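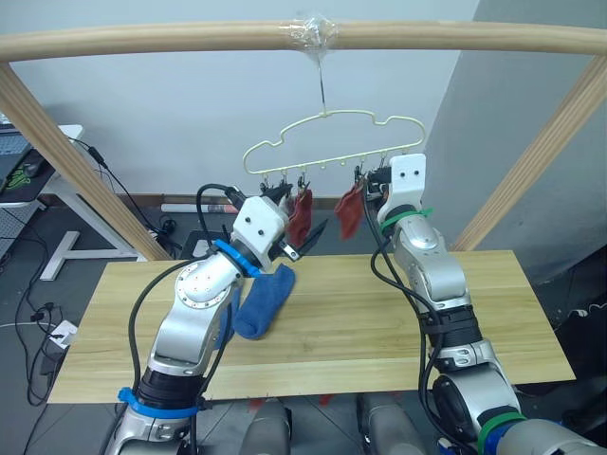
Ticket 323 | Opened by Diệp | Product: Flasent clip hanger | Status: closed

Problem: Hanger won't stay level once socks are on it. One end drops, and the wire hook creeps along the rail of the drying rack until it reaches a post. Happens with every load.

Setup: Wooden drying rack with a single crossbar. The hanger hooks over the middle of the crossbar. It's the cream one with the wavy top and the row of loops along the bottom bar, with the clips hanging from the loops. There is a light wood board underneath where I lay the socks out before they go up. Bought from Fendier in September, no damage in the box.

Reply from Fendier support, 11 a.m.
Thank you for the report. Please confirm whether the hanger sits level when empty, and whether the hook moves when you pull on a clip.

Reply from Diệp
Level when empty. The hook does move when I pull on a clip, mostly when I pull sideways. I've put clear tape around the rail where the hook sits and it has stopped creeping. The tilt is still there.

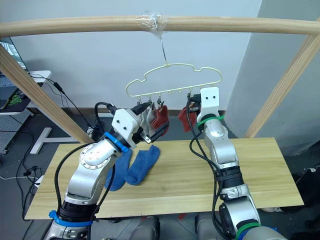
I had been filling it from the left and working across, so the left side was full before the right side had anything on it. Tried it again with one sock of a pair toward each end, then the next pair inside those. It dips when the first one goes on and comes back when the second does. Mixed pairs are harder. A thick wool sock weighed 145 grams wet on the kitchen scale, and a thin one doesn't balance it.

Reply from Fendier support
Weight at the ends tips the bar more than the same weight near the middle. Try the heavy socks close to the center and the light ones outside. Please also check that nothing is caught in the loops and that each one is whole. 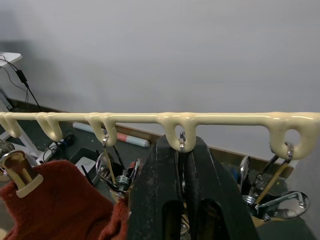
Went over the loops by hand and tugged each one. None are cracked and nothing came loose. Moved the wool socks to the middle and the thin ones out. Loaded and unloaded it 4 times that way. It leaned a little on the second load and stayed close to level on the others.

One thing left over. The ribbed cuffs slip out of the clips if I only catch the very edge.

Reply from Fendier support
Clip further in, below the cuff band, or hang them by the toe. Untwist the sock first so the clip closes on flat fabric. 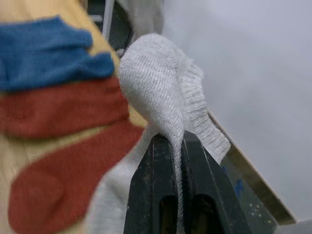 Toe up works better for the knitted ones. The cuffs dry more slowly like that but they don't drop. I'm leaving the tape on the rail and will replace it if it lifts. No replacement hanger needed, you can close this.

Closed by Fendier support. Resolution: hook taped in place, load order changed. No parts sent.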